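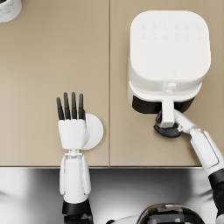 全文1,318字，读完要5分钟，投简历要更久一点

招聘：操作规划与控制软件工程师（双臂方向）
Ollenum 机器人软件组，办公地点 Jenitz，每周可远程两天

先说清楚这份工作的日常。你会花相当长的时间盯着一台仿真里的空气炸锅。它是白色的，抽屉把手很长，里面从来没有薯条。你的任务是让右手握住把手，把抽屉拉出来，再让左手在该动的时候动，在不该动的时候老老实实悬在台面上方。写出来就一句话，我们组为这句话开过的会，已经可以单独招一个人来整理纪要了（这个岗位暂时没有预算）。

我们在做什么

Ollenum 写的是双臂操作的软件：感知、任务规划、轨迹优化、接触控制，还有把这几样东西粘在一起的工具链。硬件由合作方负责，我们负责让硬件的同事相信问题出在硬件上，他们负责让我们相信相反的事。双方各有胜负。

目前的主线项目叫 Eren，是一套面向厨房台面任务的规划与控制框架。任务库里有603个仿真场景，大部分和开、关、拉、推、拧有关。听上去很家常，做起来就会发现，人类厨房里的每一个把手都是由一位从没考虑过接触力学的设计师画出来的。

配套的工具叫 Irnby，负责场景回放、日志对齐和失败归类。它的界面是三个后端工程师在一个长周末里写的，您一打开就能看出来。欢迎前来拯救。

您会负责的事

一、双臂协调规划。两条手臂共用一个躯干，也共用一块台面，却各有各的想法。现有规划器在单臂任务上表现体面，一到双臂就偏爱一些从几何上讲完全合法、从审美上讲令人不安的姿势。

二、抓握与接触控制。抽屉把手的根部是个麻烦的位置：手指要绕到把手侧面和下方，下方紧挨着台面，留给指节的余量很小。我们需要有人把力控制、手指的柔顺策略和碰撞检测放在一起想，而目前它们分属三个代码仓库和两种坐标系约定。

三、感知接口。白色电器、浅色台面、光照均匀，人看着很舒服，深度估计和分割模型看着就不太舒服。您不必亲自训练模型，但要能判断一个六维位姿估计是真的准，还是只是很自信。

四、从仿真到实机。在仿真里，摩擦系数是一个参数。在实机上，它是一种情绪。您要和测试同事一起定义哪些差异值得建模，哪些差异随机化一下就算了，并且把决定写下来，免得半年后又讨论一遍。

五、给 Irnby 修点东西。每个人都要修，这是入职传统。

我们希望您

熟练使用C++和Python，能说出各自最让您生气的地方。

做过机械臂运动规划、阻抗控制或者灵巧手控制中的至少一项，并且在真机上跑过，哪怕结果不太光彩。

会用至少一种物理仿真器，知道接触求解器什么时候在糊弄您。

能写让别人看得懂的提交说明。“修复若干问题”不算。

中文或英文能顺畅开会。组里两种语言混着用，偶尔出现第三种，通常是在演示前夜。

有的话更好

读过、改过或者骂过开源的轨迹优化库。

了解模仿学习或遥操作数据的处理。我们不排斥学习方法，也不把它当护身符，组里对此的争论目前势均力敌，您的到来可能打破平衡。

我们不太在意的

学位名称、论文数量、您大学里参加过什么机器人比赛。简历里的“精通”二字我们一律按“用过”理解，您可以省掉。

待遇与安排

这一轮招4人，其中一个名额优先给偏感知接口的候选人。合同为长期，试用期按当地法规执行。薪资区间会在第一次通话时直接告诉您，不必等到第三轮才含蓄地提起。

每年有固定的会议差旅经费，去不去由您自己决定。电脑自选，椅子也自选，后者的选型讨论时间一般更长。Jenitz 的办公室离火车站步行可达，楼下那家面包店比公司食堂可靠，公司没有食堂。

最早可以6月入职。如果您需要更晚，请在信里写明，我们等过更久的东西，比如编译。

面试流程

第一步是通话，聊您做过的一个失败项目。请挑一个真失败的，“我太追求完美导致延期”这一类我们收集得够多了。

第二步是一道小作业：我们给您一个仿真场景和一段有毛病的规划代码，您来找毛病。作业限时一个晚上，超时的部分我们不看，也不希望您熬。您可以查资料，可以用任何工具，交上来的东西要能自己讲明白。

第三步是来办公室半天，和组里的人一起看一次日志。没有白板算法题，白板上画满了坐标系，没人敢擦。

之后一周内给答复。不录用也会写明理由，至少两句话。

如何申请

请把简历和一段不超过一页的文字发给操作规划组负责人 Bergþóra Thorlacius，通过本页底部的申请表提交即可。那段文字请回答一个问题：您见过的最离谱的规划轨迹是什么样的，后来怎么处理的？有视频更好，我们有一个专门的文件夹。

名字里的 þ 打不出来没有关系，写 th 她也会回信。写成 p 的话她也会回，只是会在信末示范一遍正确写法。

猎头请勿联系。我们上次松口之后，收到了一位非常优秀的空调工程师。

发布日期：2022年2月26日
招满为止，招满后本页会及时下线，前提是有人记得网站后台的密码。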